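3.2 Surface pattern and the visibility of spills
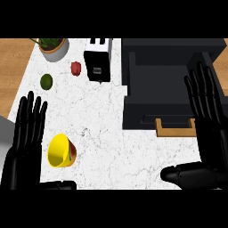

Figure 4. Veined white worktop finish, seen from above (rendered).

The choice of worktop finish in shared kitchens is usually made on cost and resistance to staining, and its effect on cleaning behaviour has received little attention. Wang's earlier survey of the Gostdale residences found that residents wiped plain surfaces more often than patterned ones, but the survey did not separate pattern from colour, and the plain surfaces in that building were all pale. The present study holds the base colour constant and varies the pattern only. The veined finish is of the type shown in Figure 4, where fine grey lines run over a white ground. Lines of this kind are close in width and tone to the marks left by dried tea or diluted sauce, and we expected them to hide small spills from a person standing at the counter.

Three finishes were compared: plain white, white with fine grey veining, and white with a coarse grey fleck. All were supplied by Yeoh as cut panels with the same gloss level. The panels were fitted in 12 shared kitchens at the Fondmont site, four kitchens to each finish. Residents were told that the worktops were being replaced and that cleaning would be recorded, but they were not told that the finishes differed between floors. Cleaning materials were the same in every kitchen and were restocked by site staff.

Spill events were logged over 90 days using the Ninach diary form, completed at the end of each meal period by the resident on kitchen duty. The form asks for the position of any mark left on the worktop, its longest dimension and whether it had been wiped. Inspections were carried out in each kitchen at 1630, before the evening meal, when the overhead lights were on and the blinds were closed. The inspector viewed the surface first from standing height and then at a low angle with a hand lamp. A mark found only in the second pass was recorded as hidden.

A total of 3501 marks were recorded. Hidden marks made up a larger share of the total on the veined finish than on the plain finish, and the coarse fleck fell between the two. The difference was greatest for marks with a long, thin shape, such as drips drawn out by a sleeve or a cloth, and was small for round drops. Coloured spills were found in the first pass on all three finishes, whatever their shape. We take this to mean that the effect depends on likeness of form as well as on contrast, though the diary form does not record the direction of a mark and the point could not be tested directly.

Two limits should be noted. The kitchens differed in the number of residents using them, and although the model includes kitchen as a random effect, four kitchens per finish is a small group. The diary entries also rely on the same eyesight that the finish is supposed to mislead, so marks missed by the resident on duty and removed before the inspection would not appear in either record. A pilot by Eun-seong Wang using swab samples in place of visual inspection is described in Section 5.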